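Barnitz and Derkach unions agree joint position on parts trade

May 21, 2021

Works councils at Barnitz and Derkach have adopted a joint position on the tariff schedule due to replace the present import arrangements for electronic sub-assemblies. The text was approved by delegates from both firms and sent to the trade ministry. It asks for changes to the rules of origin, a longer notice period before production is moved abroad, and access for employee representatives to the impact studies on which the schedule is based.

Under the draft schedule, published in April, finished assemblies brought in from outside the customs area would pay no duty after a transition of two years. Single components used in domestic assembly would keep their present rates for the whole of that time. The councils argue that this ordering favours firms that buy complete units over firms that build them, and that the effect would be felt first on the lines where boards are fitted and tested.

Derkach employs nearly 1,000 people in assembly, test and repair. Barnitz is smaller and works mostly under contract. Both supply Nuvard, which has told its contractors that it will review sourcing once the final rates are known. Nuvard has given no date for the review and declined to say which product groups it would cover.

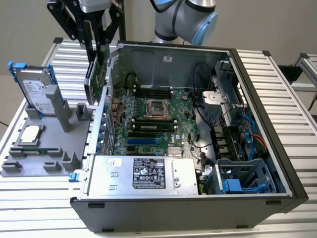 The position paper deals at some length with the definition of substantial processing. In the draft, a unit counts as domestic if its tariff heading changes during manufacture or if the last working step is carried out inside the customs area. The councils want the second test removed. They say that packing, labelling or the loading of software could at present be treated as a last working step, so that a unit built wholly elsewhere would qualify for public contracts reserved for domestic goods.

On notice periods, the paper proposes that an employer receiving relief under the schedule should give 12 months' written warning before transferring a line. The current legal minimum is shorter and depends on the number of posts affected. Relief already paid would have to be returned if the warning was not given. Agency workers with continuous service would be counted in the same way as permanent staff.

Listen, an advice network for workers in contract manufacturing, has supported the proposal on notice but criticised the paper for leaving out wages at overseas suppliers. In a written comment it said that origin rules alone would do little for workers on either side of the border, and that the schedule should be tied to the right to organise at each site named in a customs declaration. The councils replied that they had no mandate to negotiate on that point and would put it to members at their next general meetings.

The ministry confirmed receipt of the paper and said that comments on the draft would be published together with its response. Changes to the rates themselves require a vote in parliament. The origin rules can be amended by ministerial order.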